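10 de febrero de 2022
Por Emília Kratochvíl

¿Por qué el pan se pone marrón al tostarlo?

Una rebanada de pan blanco entra en la tostadora blanda y sale dorada, crujiente y con un olor muy distinto. Es el mismo pan, pero por fuera ha cambiado mucho. Para entenderlo hay que saber primero de qué está hecho.

El pan lleva harina, agua, levadura y un poco de sal. La harina sale de moler granos de trigo. Dentro de esos granos hay almidón, que está formado por muchísimos azúcares unidos en cadena, y también hay proteínas. Las proteínas están hechas de piezas más pequeñas llamadas aminoácidos.

Cuando la rebanada se calienta, lo primero que ocurre es que el agua de la superficie se convierte en vapor y se va. Mientras queda bastante agua, el pan no puede calentarse mucho más de 100 grados, que es la temperatura a la que el agua hierve. Por eso al principio parece que no pasa nada.

Después la superficie se seca y la temperatura sube deprisa. Al acercarse a los 140 grados, los azúcares y los aminoácidos empiezan a reaccionar entre ellos con rapidez. Se forman sustancias nuevas. Unas son marrones y dan color. Otras se escapan por el aire y llegan a la nariz: son el olor a tostada.

Este cambio se llama reacción de Maillard (se dice «mayar»), por el químico francés que la estudió hace más de cien años. También ocurre en la corteza del pan cuando se hornea, en las galletas y en la carne a la plancha.

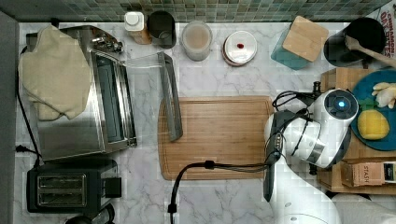
El calor puede llegar a la comida de varias maneras. En una sartén pasa por contacto: el metal caliente toca el alimento. En un horno grande, el aire caliente rodea la comida. En una tostadora, casi todo el calor viene de unos hilos metálicos que se ponen rojos cuando pasa la electricidad. Esos hilos envían radiación infrarroja, una clase de luz que nuestros ojos no ven pero que la piel nota como calor. Es lo mismo que sientes en la cara cuando te pones al sol.

La radiación infrarroja calienta sobre todo la parte de fuera. Por eso la tostada queda dura por los dos lados y tierna en el centro. Si la rebanada es muy fina, se seca entera y cruje toda.

¿Y si se deja demasiado tiempo? Entonces el pan se quema. Los azúcares y las proteínas se rompen y va quedando carbón, que es negro y amargo. Una tostada quemada no puede volver a ser dorada, igual que una dorada no puede volver a ser blanca. Los científicos llaman a esto un cambio químico. Derretir un cubito de hielo es otra cosa — es un cambio físico, y el agua se puede congelar otra vez.

Un experimento para hacer con un adulto

Hacen falta 4 rebanadas del mismo pan, un reloj y un papel. Se deja una sin tostar. Las otras se tuestan una por una: la primera un minuto, la segunda dos y la tercera tres. El adulto las saca, y antes de volver a usar la tostadora se espera a que se enfríe. Luego se ponen en fila y se anota el color, el olor y el ruido que hacen al partirlas.

Nunca metas un tenedor ni un cuchillo en una tostadora. Si el pan se atasca, avisa a un mayor para que la desenchufe.

Palabras nuevas

Almidón: sustancia que las plantas guardan como reserva de energía.
Aminoácido: cada una de las piezas que forman una proteína.
Infrarrojo: luz que no se ve y que notamos como calor.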